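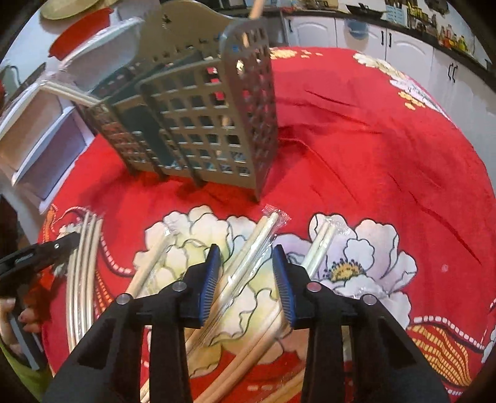

Does the robot get bored? Tsion Abera wanted to know that before she had even taken off her coat, and it was such a good question that Nadine Nimri, our guide for the afternoon, put down her cup of tea to answer it. No, she told us, a robot can't get bored, but the people who teach it certainly can, and that is why they keep a radio on and swap jobs every 15 minutes.

So that was how our visit to the Tanley open day began, on a cold Friday in February, with all of us squeezed into a kitchen in Trevimham and trying very hard not to bump into things. You might have been expecting a laboratory, with shiny floors and people in white coats. I know I was! But the robots Tanley is working on are meant to help out in people's homes, so the lessons happen in a real kitchen, with a bright flowery tablecloth and jars on the counter and all the ordinary clutter you probably have in your own kitchen.

What were they teaching?

The job that day was putting away chopsticks. You pick up the chopsticks from the table and you stand them in the holder. That's it. You could do it while singing a song or telling your brother to leave you alone, and I don't suppose you would even remember doing it afterward.

Now try to imagine explaining that job to somebody who has never had hands. Where exactly do you take hold of a chopstick, in the middle or near the end? How hard do you squeeze? What do you do if it rolls? How do you turn it so that it goes down into the holder and doesn't just knock against the side? You know all of this already, but you know it in your fingers, and it's surprisingly hard to put into words. (Go and try it on a grown-up. Tell them to keep their eyes shut and do only what you say, and see how long it takes before something lands on the floor.)

Showing is easier than telling

People who build robots used to write out every little movement as a list of instructions, and lots of factory robots still work that way. It's fine when every part is always in the same spot. It's not much good in a kitchen, where things are never in the same spot two days running.

So the people at Tanley show the robot what to do, over and over again. They do it with a tool called a gripper, which you hold by its handle. At the other end it has two black fingers, with blue pads on the inside where they touch whatever you're picking up. When you squeeze, the fingers close, and when you let go, they open. It feels a bit like using very serious salad tongs.

The clever part is the camera that rides along on the gripper and looks at the same things the fingers are reaching for. It records the whole job, from the gripper's own point of view. Later on, a computer goes through a great many of these recordings and starts to find the pattern in them: when the chopsticks look like this, people move like that. Computer people call this "training," and the recordings are called "data," but you can think of it as letting the robot look over your shoulder while you do your chores.
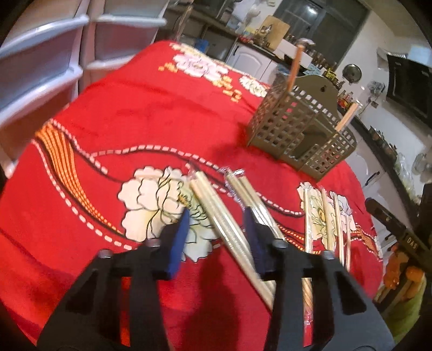
Some of the chopsticks at Tanley are loose and some are still sealed in clear plastic sleeves, and Meron Woldegiorgis asked why they didn't just unwrap them all and make life simpler. Nadine was very pleased with that one. Clear plastic is tricky for a camera, she said, because it shines and crinkles and you can see right through it. If the robot only ever learned about bare wooden chopsticks, it might be completely muddled the first time it met a wrapped pair. That's also why the teachers keep moving everything about between turns. They push the holder over, they spread the chopsticks out a different way, and they don't worry about smoothing out the cloth. A big printed flower is quite a useful thing to have underneath, too, as the robot needs to learn that the flower is part of the cloth and can't be picked up.

Our turn

Each of us got to have a go, which took 35 minutes altogether and could happily have gone on until supper. There were 11 of us, so there was a fair amount of waiting and a fair amount of advice from the people waiting.

I'll tell you what surprised me. It's slow! You reach in, you line up the pads, you squeeze, and then the chopstick swings around like the needle on a compass and points at your own nose. Kalkidan Gidey worked out that it behaves better if you pick it up close to the middle, and after that everybody copied her, which is just what the robot is supposed to do. I dropped mine twice. I said sorry to the gripper, and then felt silly.

Do the mistakes matter? We asked that as well. Nadine said that a small fumble is all right as long as you carry on and fix it, as a robot needs to find out what to do when a chopstick slips. If you make a real mess of it, they just start that turn again.

Can the robot do it yet?

Sometimes. The robot arm is called Jovov, and it was switched off for the open day, so we had to take Nadine's word for it. She says Jovov is quite good at picking up and rather bad at letting go, and now and then it carries a chopstick all the way to the holder and then simply stays there holding it. They are collecting more recordings of the letting-go part this month. After chopsticks come spoons, and after spoons there has been some talk of socks, though they may need a different room for that.

If you'd like to be a robot teacher at home, all you need is a pair of kitchen tongs, some chopsticks or pencils, and a tall mug that won't tip over easily. Put one hand behind your back and use only the tongs. Once you can do it neatly, move the mug and try again, and then ask somebody else to move it while you aren't looking.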